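I went to the Farura open day in Bridton on Wednesday expecting to be sold something, and came home with sore feet, a free pen and a rather stronger opinion about robots than I left with. The opinion is this: open days should show us the dull jobs, and they should show us the dull jobs going wrong.

A bit of background. I worked in a stores department for years, handing out fixings and lengths of metal to people who always wanted them ten minutes ago, so I'm not a complete innocent about factories. But I've never programmed anything cleverer than the oven timer, and my idea of a robot demonstration came mostly from the telly. Arms dancing to music. Arms pouring pints. You know the sort of thing, and you probably clap, and then you go home no wiser about what the machine does on a wet morning in February when there's an order to get out.

There was a bit of that at Farura, I won't pretend otherwise. In the entrance hall they had one drawing visitors' names with a felt tip, and the queue for it went right back to the coffee table. Lovely for the kids. I gave it a miss and followed the signs to what they'd called the handling cell, which had hardly anybody at it. I stayed there for 36 minutes. I know because I'd only paid for an hour's parking and was watching the clock the whole time like a man waiting for a bus.

What the handling cell did was hold bits of aluminium extrusion, the slotted sort that machine frames and workbenches get built from. That was it! A gripper takes hold of a length, the arm moves it, the gripper lets go. If you've ever worked with the stuff you'll know why I was hooked. It's all slots and corners, it's slippery when it has any oil on it, and the ends are sharp enough to have a finger off you if the saw has left a burr. In my stores we had a drawer of plasters right next to the extrusion rack, and we were always running out.

They had a screen up beside the guarding showing the view from the wrist, and I'd say that little screen was the best thing in the building. From the outside you mostly see the back of the arm, which tells you very little. From the wrist you get the grip itself, two big black fingers leaning in on either side of the profile, with the cut end showing bright silver against the dark finish of the rest.
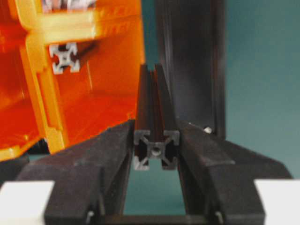

Wróbel wrote back to me after I'd posted a few grumbles about the day on our local makers' list, and took the other side: a gripper holding a bar is about as exciting as a vice holding a bar, and if a firm wants people to come back next year it had better keep the felt tip and the music, because the public won't stand in front of a handling cell for love nor money.

Well, I did, and so did a lad of nine or ten next to me who asked far better questions than I managed. But I take the point. It's a fair one, and I've chewed on it since. A vice, though, doesn't have to go and find the bar. You put the bar in the vice yourself, and you do all the clever part with your own hand and eye without noticing you've done it. You turn it a touch, you feel whether it's sitting square, you slacken off and have another go. The thing I'd never thought about until I stood there is how much of my old job was that little turn. I must have done it thousands of times and it never once went on a job description.

And this brings me to the bit that went wrong, which was the bit I enjoyed most. Twice while I was there the arm brought a length up to where it was meant to go, stopped, and just sat. The first time, the young woman running the cell cleared it quickly and carried on talking as though it hadn't happened. The second time she stopped and told us properly. It had come in slightly turned, she said, and the software would sooner stop than shove. Then she told us what the week before had been like – two days lost to one badly set finger – and I swear everyone at that barrier leaned forward. It was the first thing anyone had said all morning that sounded like work.

Why hide that? I picked up the Flondix leaflet on the way out (Flondix being the name they've given the control software) and there isn't a stoppage in it from front to back. It's all "seamless" and "effortless". There was one number, 832 cycles in a trial run, printed large in a circle, and not a word on how many of those needed somebody to walk over and press something. I'd have thought more of them if they'd told me. Anyone who has run a saw or a press or a photocopier knows that the stops are where your day goes, so a leaflet without any is one I read on the bus and leave on the bus.

I know the argument that it frightens customers off. Maybe it does, some of them. The ones it frightens off are going to be on the phone in a temper by the second month anyway, I'd have thought.

There's the jobs question as well, and I'd be dodging if I left it out. I asked it, and got a careful answer about freeing people up for more interesting tasks. Perhaps. In my experience the more interesting tasks were already being done by someone on more money than me. I'd have liked to hear who at Farura used to load those bars, and what they do on a Wednesday now. It needn't have been a bad answer! They could have had that person stood by the cell, telling us where the machine beats them and where it still can't touch them, and I'd have stayed till the wardens towed the car.

So, for next year, if anyone at Farura reads this: put the handling cell by the front door. Keep the wrist view, and make the screen three times the size. Leave the stops in and let your operators talk about them. By all means keep the robot with the felt tip, only put it at the far end next to the tea, so people have to walk past the real work to get there.

And do something about the car park, please. I got back to mine with two minutes to spare.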